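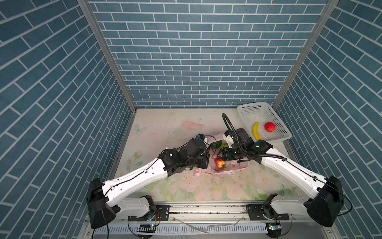

Storing bananas and berries in a shared office kitchen
Posted in December by Pamby

Our office provides fruit for staff at the Edance building. Bananas and strawberries are delivered together and kept in one basket on the counter. By the second morning the berries are soft and the bananas have begun to spot. Management has asked that waste be reduced before the next order is placed. Please advise whether the two fruits should be stored separately, and whether either should be refrigerated. The kitchen has one small refrigerator, which is also used for lunches.

Ceneo

The two fruits should be kept apart. Bananas give off ethylene gas as they ripen, and they do best on the counter, away from direct sun and heating vents. Bananas that are still green at the stem may be left out until they turn fully yellow. Once ripe, they can be moved to the refrigerator – the peel will darken, but the fruit inside remains good for several more days.

Strawberries should be refrigerated on arrival, unwashed, in a shallow container lined with a paper towel. Remove any berry that shows mold before putting the rest away. Wash only the portion that will be eaten that day. For a shared kitchen, I would recommend setting out a small bowl in the morning and returning what is left before noon. Fruit that has been cut should go back in the refrigerator within two hours.

It may also help to ask your supplier for two smaller deliveries a week. Our office serves 100 people and made this change last spring. The cost per delivery rose by 7 dollars, and we now discard very little.

Pyo

We just buy apples. They last for weeks.

If the bananas do get too ripe, peel them, slice them and freeze them in a bag for smoothies. I agree with the previous reply regarding the strawberries, although ours never make it to the second day in any case.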